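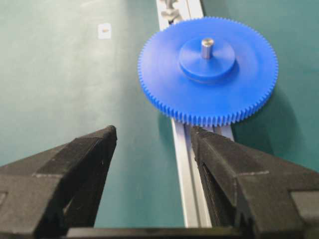
Ostance, 6 de julio de 2020

4.2. Aplicación de la ordenanza en los centros de trabajo

La ordenanza regional de reapertura obligaba a las empresas a limpiar los objetos de uso compartido entre turno y turno, pero dejaba a cada centro la decisión de qué objetos entraban en esa categoría. Enviamos el cuestionario a 1.443 centros de los distritos de Ostance y Hornitz y obtuvimos 1.409 respuestas válidas. De ellas, 167 indicaban que el centro no había elaborado ninguna lista propia y que seguía la plantilla publicada por la administración. Otros 140 centros tenían lista, aunque sin fecha de revisión, por lo que los tratamos como grupo aparte en el modelo.

La diferencia entre distritos se mantiene al controlar por tamaño de plantilla. En Hornitz las inspecciones comenzaron antes y las listas son más largas; en Ostance predominan las fórmulas genéricas —«herramientas y superficies», por ejemplo— que dan poca orientación al personal. 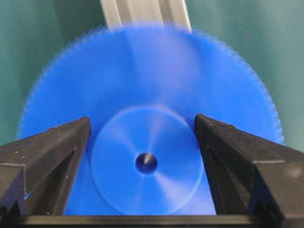 El texto de la ordenanza tampoco distingue entre superficies lisas e irregulares, y varios centros lo señalaron en las preguntas abiertas. La plantilla habla de «pasar un paño por el objeto», instrucción clara para una mesa o un pomo. En una rueda dentada como la de la figura 2, de color azul, con muchos dientes pequeños y muy juntos en el borde, la misma frase admite lecturas distintas. Codificamos estas respuestas como «ambigüedad de la norma» y las separamos de las quejas por coste, que se analizan en el apartado 4.3 junto con los datos de agosto.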